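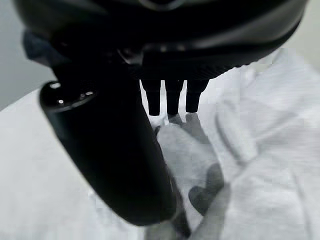
Gripper trials – frequently asked questions

Which grippers are being compared?
The three-finger Ondari and a two-jaw unit from Mladenović. Both run on the same arm and the same Nindano controller.

Why test on white cloth?
Cloth shifts and folds under contact, so a poor approach shows up sooner than on a hard bench.

How many attempts does each gripper get?
30 per object. An attempt counts as a success if the object is still held after 3 seconds.

Does the wrist camera need recalibrating after a gripper change?
Yes. The mounting offset differs between the two units.

Can I use my own controller?
Not yet. Drulladano plans to open the interface in January – until then, only the Nindano is supported.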